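Speaker notes: Small packs, thin film, and what we ask from a shop

March 13, 2020
By the packaging desk, Bunting

Slide 1. Good morning. I will speak for twenty-five minutes and leave the rest for questions. Please stop me if I speak too fast, I do this when I am nervous. My subject is the thin bag: the one for bread rolls, for loose apples, for screws sold by weight. I work for Bunting, we are a small wholesaler, and we sell these bags to shops. So you should know from the start that I am not neutral.

Slide 2. Why I started to look at this. In October we asked our customers one question: which bag do you order again without thinking? We sent it to 179 shops and 116 of them replied. I expected the answer to be the cheapest bag. For the bakers it was. For the greengrocers and the hardware shops it was the bag that the customer can open alone, without calling somebody.

(Pause here. Ask who in the room has worked behind a counter.)

Slide 3. A thin bag comes off the roll flat, and the two layers hold together. There are two causes and people often mix them. One is static. The other is that very smooth film simply likes to lie against very smooth film, in my language we say the layers are "kissing". Makers put a small amount of slip agent or anti-block powder in the film against this. If they put too little, the bag will not open. If they put too much, the print comes off and the stack slides from the shelf.

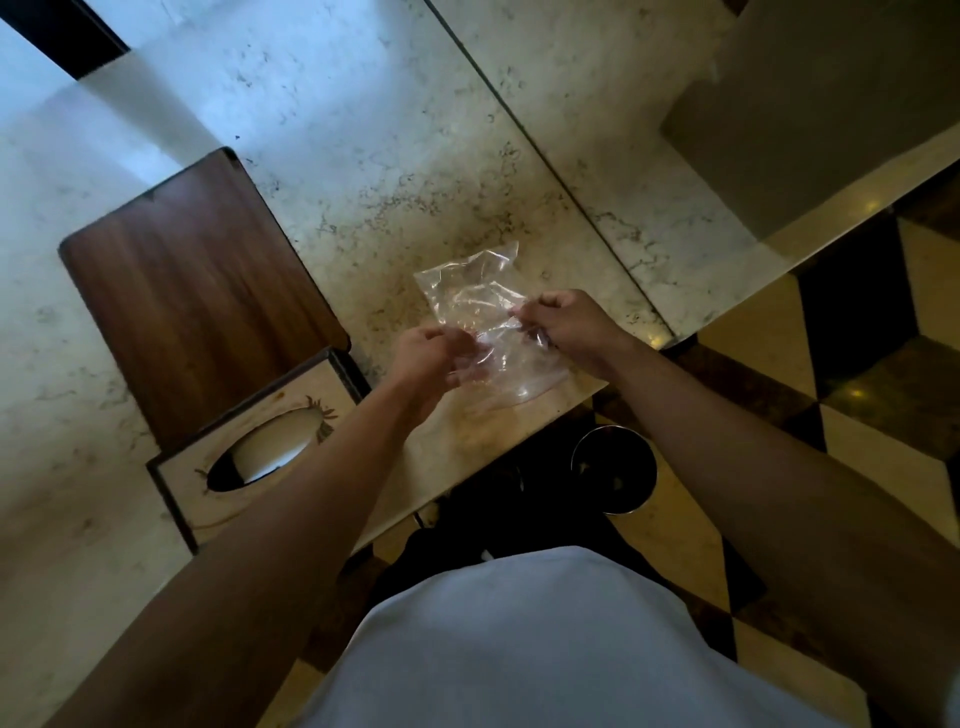 Slide 4. The price. I want to be careful with this slide, as the last time I showed it somebody photographed it and took only the top line. The Dostetti roll is cheaper per bag. The Grandemex roll costs more per bag, but in the shops that wrote down their waste, fewer bags were torn or thrown away. When you put the waste into the sum, the difference becomes small. I do not say it disappears. For a shop that sells mostly bread, Dostetti is still the better purchase, and I tell this to our own customers.

Slide 5. Paper. There will be a question on paper, so I take it now. Paper opens well and people like it. It is heavier to transport, it takes more room in the storeroom, and it is not good with wet lettuce. One of our greengrocers changed to paper completely and then went back for the leaf vegetables only — I think this is a sensible middle way. We sell both. Please do not ask me which one is better for the planet in one sentence, I can't do it.

Slide 6. The holder matters more than I believed. A roll that hangs too high makes people pull down and sideways, and the perforation tears in the wrong place. We tried the Wemov holder, which has a small tongue in the middle, at the height of an elbow. The staff in the trial shop asked to keep it. It was one shop, so please take it as a story and not as a result.

(If time is short, jump to slide 8.)

Slide 7. Our order book. Last year we had 981 separate orders for bags on a roll. Most were small and most came on the last day before delivery. I show this for the producers in the room: a minimum order of a full pallet does not fit the people who really use your product. Half pallets would help us very much.

Slide 8. What I would ask for. From producers: print the opening side on the bag, large, in a dark colour. From shops: hang the roll lower, and keep 2 rolls from different makers for a month before you decide. From us wholesalers: answer the telephone. Thank you, I am happy to take questions now.

Contact the packaging desk | © Bunting 2020 | Back to top

Related talks
Labels that survive the cold room
Half pallets: who pays for the other half?
String, tape and twist ties
Loose goods in a small shop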